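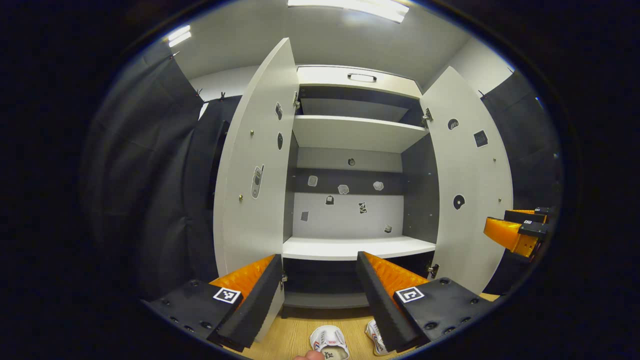
Print this article | E-mail this article

The Ratska is a hand-held gripper tool used to record manipulation tasks, such as the opening of cupboard doors, for the later training of robot arms. It is normally worked in pairs, one in each hand. This article concerns its setting up and upkeep at the Celturum workshop, where the procedure was drawn up by Itzel Medrano.

Construction

Each tool has two tapering black fingers, lined on their inner sides with orange ribbed padding and carried on dark housings. A square black-and-white marker is fixed to each housing within view of the camera, and the distance between the two markers gives the opening of the fingers. The camera has a very wide lens, which records a round field and bends straight edges strongly.

Setting up

A pair is calibrated before first use and again after any change of finger or lens. The operator opens and closes the fingers fully 29 times at an even pace, then stands before a fixed piece of furniture, commonly a two-door cabinet, and records for 60 seconds. Stickers on the cabinet serve as reference points. The result is checked with the Rorix program, which rejects any recording in which a marker is lost from view.

Care and repair

Padding is wiped after each session and replaced in pairs. Scratched or lifting markers are renewed, never patched. Play in a finger is usually traced to the screws of the housing. Evaristo Bautista revised the repair notes in June to include the Ó Dálaigh spacer, a thin ring fitted beneath the finger pivot. The workshop's log for the tool holds 1,945 entries, 23 of them concerning broken fingers.

Shares: 23 | Comments: 0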